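She had already ordered for both of us by the time I got my coat off, and she wanted me to know right away that the coat was good. "Is it wool? Turn around. Oh, it has the pleat in the back!" Anyone who reads Chege, the newsletter she writes from a spare bedroom in Lolter, would have known her from that alone. She has been sending it out for six years now, a loose and chatty letter of things she has worn, watched, read and laughed at, and 3,360 people get it in their inboxes every other week. She never signs it with anything but "me," and she asked if we could keep it that way here, so we have.

We met at the bakery across from the bus station, at the table by the radiator, at ten in the morning. She had a notebook with her (green, soft cover, a receipt for a bookmark) and a tote bag that turned out to hold two scarves, a paperback and somebody else's umbrella.

I wanted to begin at the beginning, so I asked how a person starts telling strangers what to watch.

"By telling her sister first," she said. "I used to write my sister these enormous emails. She had a new baby and she was up at all hours, and she'd say, send me something, anything, what are you watching, what did you buy. And I'd write her pages. Then she forwarded one to a friend, and the friend wrote to me and said could she be on the list. I said, what list? And that was the list."

The early letters were mostly about stand-up comedy, which is still her great love. She has watched over 100 specials since she started and keeps notes on every one in those green notebooks, with a star drawn next to the ones she thinks her mother could sit through. She likes a storyteller best, somebody who takes fifteen minutes to get to the airport and then loses the ticket.

"I don't need a joke every ten seconds," she told me. "I like it when you can feel the person deciding to trust you. There's a moment in a good one where they slow down and you think, oh, we're going somewhere, and you put the laundry down. I always have laundry. I've folded more fitted sheets to comedy than anyone alive, and they still come out looking like a cabbage."
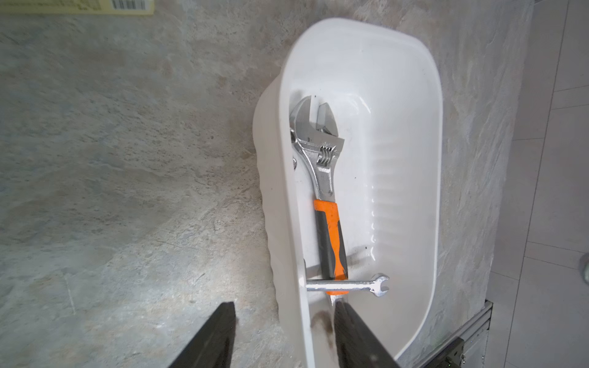
An adjustable wrench in a white plastic tub.

I asked when the clothes came in, and she laughed and pulled the sleeve of her sweater down over her hand to show me the cuff, which she had mended in a yarn that was nearly the right color. The clothes came in, she said, with a pair of ankle boots. She had found them at Adus, the secondhand store up the hill, in a brown somewhere between cinnamon and mud, and she mentioned them in one line at the bottom of a letter about something else entirely.

"I had more mail about that one line than about anything I'd ever written! People wanted to know the heel height. They wanted to know did I wear them with tights. A woman wrote to me who had the same pair and had worn them to her own wedding, and she sent me a picture, and they looked wonderful. So the next time I wrote a whole paragraph on boots, and I've never been able to stop."

She is quick to say that she doesn't know anything about fashion, and then she will talk for ten minutes, very happily, on why a long skirt needs a shorter jacket, or on the sadness of a cardigan with pockets in the wrong place. Her own closet is smaller than her readers imagine. She owns nine sweaters, and she could tell me where each one came from and what was wrong with it when she got it. Most of them had moth holes. One had a name tape in the collar from a summer camp, and she left it in.

"I think people suppose I buy everything I write about," she said. "My goodness, no. I try things on. I visit them. There's a plum velvet blazer at Adus that I've been visiting since December, and I don't want to take it home, I have nowhere to wear it, but I like to know it's doing all right. I wrote that in the letter, and then two different readers went in to see it. One of them sent me a report. She said it was on a better hanger."

Our rolls arrived around then (cardamom, very good, much too big), and the talk wandered off for a while to baking shows, which she watches with the sound low, and to the detective series she has been rationing all winter, one episode on a night when it rains. I had a page of questions in front of me and I'd say we got to half of them. She asks a great many questions back. By the time the coffee was gone she knew what I was reading, what I had given up on reading, and that I'd never seen a live comedy show in my life, a fact that made her put down her cup.

"Never? Not even a bad one? You have to go to a bad one. A bad one in a small room is one of the great nights out. You hold hands with whoever you came with under the table, and you talk about it for years."

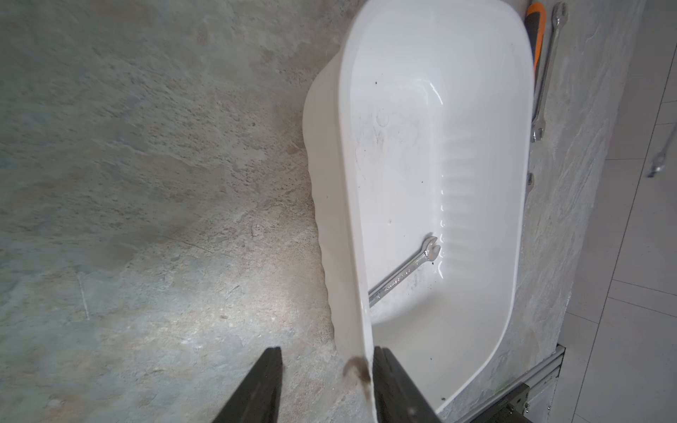 Words: the Breria weekend desk
Filed under: Interviews, Good Company

It was getting on toward noon when I asked her the question I'd most wanted to ask, whether it ever gets hard to be delighted on a schedule. She thought it over for quite a long time. She had unwound one of the scarves from the tote bag by then and was folding it into smaller and smaller squares.

"There was a stretch, two winters ago, when I didn't like anything," she said. "I'd sit down to write and I'd have one thing. A soup. I'd had a soup. And I thought I should skip a letter, and then I thought, well, I'll just send the soup. So I did. I wrote four sentences on a soup with barley in it. And people were so kind! They wrote back with their soups. I had a whole folder of them, and I cooked from that folder until the spring."

She has stuck to that ever since. If there is one thing, she sends one thing. If there are fourteen, she sends them all and apologizes for the length at the bottom, "where it does no good." She won't write about anything she disliked, partly from manners and partly, she admitted, from laziness, as a bad review takes her twice as long and she feels rotten the whole next day.

She doesn't take ads either, though she has been asked. A company once offered to send her a box of jewelry every month, and she got as far as picturing the box. "I'd have loved every piece in it, that's the trouble. I'm easily bought. I'd have written you a poem about a brooch."

So what is delighting her right now? She opened the notebook for this one, and I wrote as fast as I could. A pair of corduroy overalls she has finally learned to wear with a belt over the top. A radio play with a very good dog in it. Tinted lip balm in a shade she can only call "polite raspberry." Library books with other people's grocery lists inside (she has a small collection, and her favorite just says "eggs, nice cheese, regular cheese"). The half-hour special she watched twice in one weekend, by a comic she would like to save for the next letter, if I didn't mind, and I said I didn't, though I minded a bit.

And the boots? She stuck one foot out from under the table. They've been resoled twice, and the left one has a new zipper in a slightly different brown. She was wearing them with thick mustard tights, which she thought I should put in, for the people who will want to know.

I walked her up the hill afterward as far as Adus. The blazer was in the window, and she went in to say hello.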